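Bench Notes: two head cameras, one living room

I've been promising a camera comparison since November, so let's get into it! We finally had the Bokia and the Flolleo going on the same afternoon, swapped back and forth on the same headband, both feeding the Maurya controller we use for everything now. I wanted to do it in a real home and skip the lab, mostly so the software would have plenty of household stuff to chew on.

The Bokia is the one I expected to love. It's light, it starts up fast, and after an hour I'd pretty much forgotten it was on my forehead. The Flolleo weighs 410 grams with its bracket and I never forgot it once. I had a nice red line over my eyebrows at dinner. 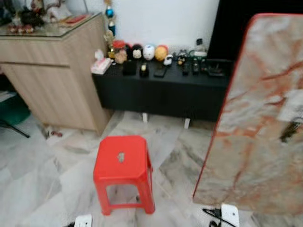
Where the Flolleo wins is looking down. Most of what our arm will have to do happens between knee and waist height – moving a stool out of the way, getting something off a low cabinet – and the Bokia's mount only tilts so far before I have to start bending my neck like a heron. Do that for 60 minutes and tell me how you feel! The Flolleo bracket has 6 click positions and the second-lowest was right for me.

The controller side was less fun. Maurya dropped the Bokia connection 3 times, always when I turned quickly, and I'm pretty sure that's the cable tugging at the plug (I've ordered one with a right-angle end). The Flolleo held on all afternoon, but its clock drifted by almost half a second, so lining its video up with the arm log took me a whole evening and a lot of tea.

For now I'm sticking with the Flolleo for anything near the floor and the Bokia for countertop work. Next up is the Drestitier gripper, the soft-fingered one. If you've run one with Maurya, write and tell me which firmware you're on, please.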